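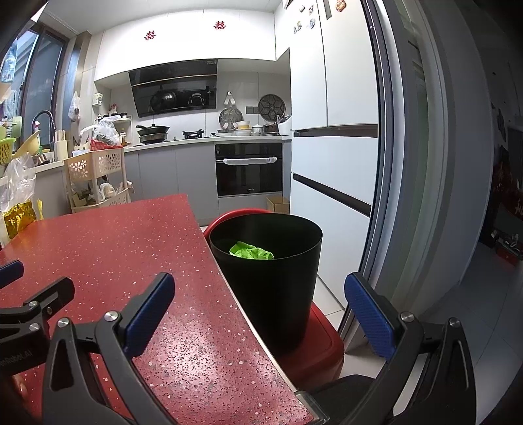

Zostico Hand-Held Gripper Kit — Pre-Use Inspection Checklist, with Comments
Kit on 30-day review, Skirnusthorpe site
Inspection date: 2/16/22
Kit serial ends: 846
Firmware as delivered: 1372
Result codes: OK, FIX, N/A, and SEE COMMENT, which is where most of this form lives.

Section A. Case and paperwork

A1. Case latches close and stay closed. OK
Comment: The left one needs a firm word.

A2. Packing list matches contents. FIX
Comment: List calls for a spare pad set. We got two hex keys and a sticker. Zostico says the spares ship separately, and quoted us December, by which time the kit will have been back in their warehouse for months.

A3. Manual present and in English. OK
Comment: It covers the Davel mount as well, which we did not order and now know a great deal about.

Section B. Fingers and pads

B1. Both finger pads seated flat, no lifting at corners. OK
Comment: Blue textured pads. Press each corner with a thumb. Do not use the fingernail test from the old form. The fingernail test is how pads start lifting.

B2. Pad screws snug. SEE COMMENT
Comment: Two round-headed screws by each pad. One on the right finger took a quarter turn, which is a quarter turn more than a new kit should need. Rechecked after the kitchen session and it had not moved. Put it on the weekly list anyway.

B3. Fingers open and close without sticking. OK

B4. No pinch hazard at full close. FIX
Comment: There is one. It's a gripper. What I want is the warning label the manual shows on page 9, and our unit doesn't have it.

B5. Pads clean. OK
Comment: Water and a soft cloth. The last Yousafzai unit was cleaned with cooking spray by somebody who had read the wrong bottle.

Section C. Handle, trigger and wiring

C1. Trigger returns on release. OK

C2. Grip comfortable for a full session. SEE COMMENT
Comment: Comfortable for the first half. After that you begin composing letters to the manufacturer. Limit turns and swap hands.

C3. Cable secured along the arm, no loops. FIX
Comment: One loop, big enough to catch a drawer pull. Taped for now. Tape is not a repair and I have written that on the tape.

C4. Battery holds charge overnight. OK

Section D. Work area (home kitchen)

D1. Burners off and cookware cold before starting. OK
Comment: Check the knobs and then check them again. A frying pan left on the cooktop is fine if it's cold. Hold your palm over it, please, and not on it.

D2. Counter surface suitable for practice picks. SEE COMMENT
Comment: Red speckled top with a shine to it. Light bounces off it, so note glare in the session log if tracking drops out.

D3. Floor clear where the operator will stand or step back. FIX
Comment: Small cardboard box on the floor by the oven. Move it. You will be watching the fingers and your feet will be on their own.

D4. Raised or stacked items stable. SEE COMMENT
Comment: The wastebasket is up on a red plastic stool. Give it a nudge by hand before going near it with the kit. If it rocks, it goes on the floor.

D5. Thin plastic bags kept away from the fingers unless they are the task. FIX
Comment: There's a pile of them on the counter.

D6. Dangling cloths noted. OK
Comment: One over the oven handle. Fair game as a pick, but say so in the log first.

Section E. Sign-off

E1. Fit for supervised use. YES
E2. Fit for unsupervised use. NOT YET
Comment: B4 and C3 need closing out.

E3. Recommend purchase at the quoted price of $1845. SEE COMMENT
Comment: Ask me again when the spare pads arrive.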